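Prinell automation trial: progress report for February

Prepared for the Gradgate equipment fund

You asked for a plain account of the open day at Stutby and whether it changes what we said last quarter about the second payment. It changes some of it. We still don't think the payment should go out in full.

The open day ran from early afternoon until a little after 5 p.m. Ylva Ekström and I were there for all of it, and Junpei Yagi joined us for the last demonstration. There were 80 people on the sign-up sheet. Most of them came from garden centers and event florists, with a few from the college. The mood was friendly, and the Stutby team answered questions for as long as people kept asking them. I want to give them credit for that before getting to the rest.

The application from last year promised a work cell that could sort and bunch mixed stems for the Lill packing room. That room handles fresh flowers, in buckets, at speed. The open day was run on artificial flowers with two arms at a small table. 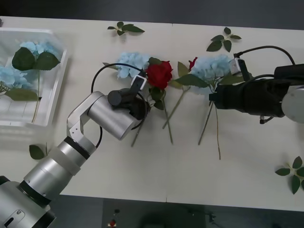

Report and photo: Sanne Van der Linden, project monitor, Prinell

I don't object to artificial stems for early work. They keep, they can be used again, and a rose with a gripper closed on its stem just below the bloom is a fair first test of aim. But a fabric or plastic stem doesn't bruise, and bruising was the whole reason Lill asked for help. When I asked Meinrad Egger, who leads the work at Stutby, what share of testing so far had used fresh stock, he told me none, and that it was planned for the next stage. It was planned for this stage in the document we signed.

The numbers handed out on the day need care. The flyer says 243 successful picks. It doesn't say how many were tried. I asked for the full log and was told it would be sent, and at the time of writing I haven't had it. During the final demonstration Ylva kept a tally of her own: 22 attempts, 13 of which ended with the stem where it was supposed to go. Stutby says the lighting in the hall was different from the lighting in their own workshop. Maybe so. The lighting in the packing room is different again, and it changes with the weather.

Crossed stems are the other weak point. Mixed stems tangle as soon as they're put down together, and the staff at Lill untangle them without thinking. Several times an operator reached in to separate stems between runs. Ayane Minami from Lill noticed this before I did and asked if a person would need to stand there in normal use. The answer was long and I couldn't find a yes or a no in it.

On spending, the hardware money has gone on hardware, and the invoices match. The training budget is untouched. No one from Lill has yet been shown how to stop, restart or clean the equipment.

What we suggest:

Hold back half of the second payment until the full log arrives, failures included.

Ask for one fresh-stem trial in the packing room, with Lill staff choosing the flowers.

Move the training sessions ahead of any further public demonstration.

Meinrad has seen a draft of this report. He thinks the tally from one demonstration is too small to mean much, and I agree that it's small. He is welcome to replace it with a bigger one. Ylva will go back to Stutby when the log comes in, and we'll send you her notes with the next report.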